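Storing 9-volt batteries without the worry

Posted 12/4/25 in Tips for the workbench

My battery drawer was a disgrace until March. I had square ones, round ones, little button things that rolled to the back, all in with the drawing pins and a ball of fuse wire. Then my neighbour Leonilde Brandão saw me rummaging in it and went quite pale. The 9-volts are the ones to watch, she told me, as both terminals sit side by side on the top and a stray paper clip can bridge them. So I had a proper sort-out, and these are the habits that stuck.

Give them a box of their own

Any small cardboard box with a lid will do. Mine are white ones from Morkwood (241 of them in a carton, don't ask, I'm still giving them away). Cardboard doesn't conduct, it's easy to write on, and if one gets tatty you throw it in the recycling and fold up another.

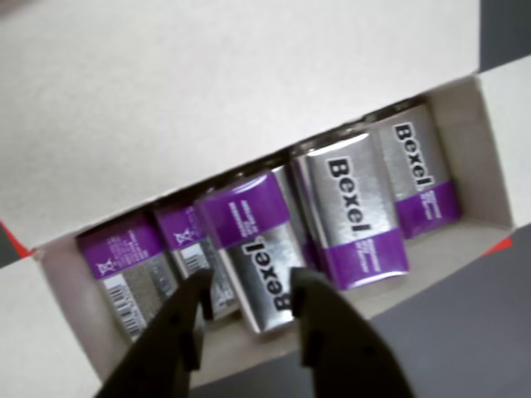

Five Bexel 9-volts, standing in a row in a white box.

Stand them up, don't pile them

If they're heaped, the tops can touch, and that's what you're trying to avoid. Pick a box they fit fairly closely so they hold each other up — a bit of leaning is fine. I leave new ones in their wrapping or with the cap on if they came with one, and anything half used gets a strip of tape straight over the terminals.

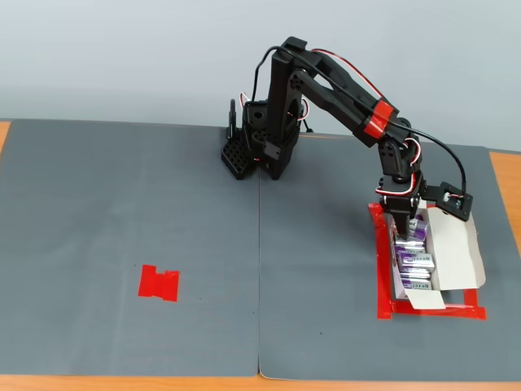 Put something soft on the bench

I do my sorting on felt mats now. Batteries don't skid off and land on your foot, and the tabletop is spared the scratches. My first pair was from Avberg and cost me nearly 55 crowns, which I grumbled about for a week, but they've been down ever since. Shake them outside and go over them with a damp cloth now and then.

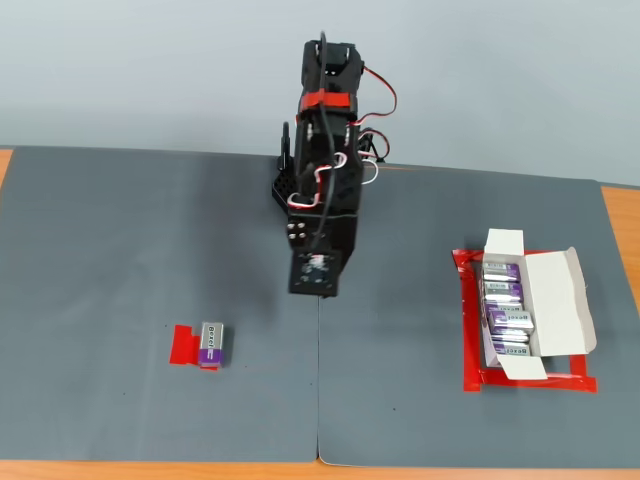
I'm fussy about keeping mats flat, and I'll tell you why: I once lost a tiny screw under one and found it with my elbow. Two mats butted together are handier than one huge one, because you can lift just the half you need to clean. The thing to keep an eye on is the front corners, which have curled up slightly on this pair. A night under a couple of heavy books usually sorts mine. Dark grey also shows every little speck, so you do end up brushing it more often than you'd planned!

Bright tape for the doubtful ones

Sosina Abera put me on to this. Use a loud colour, red or orange, and keep it only for batteries you haven't tested yet. Tear it long and fold one end under so you've got a tab to pull.
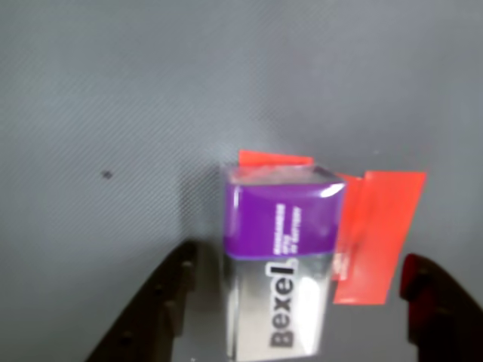

A purple-topped 9-volt with red-orange tape on the grey behind it.

Test them twice a year if you can remember, and take the dead ones back to the shop with their terminals taped. And do the smoke alarm while you've got the steps out.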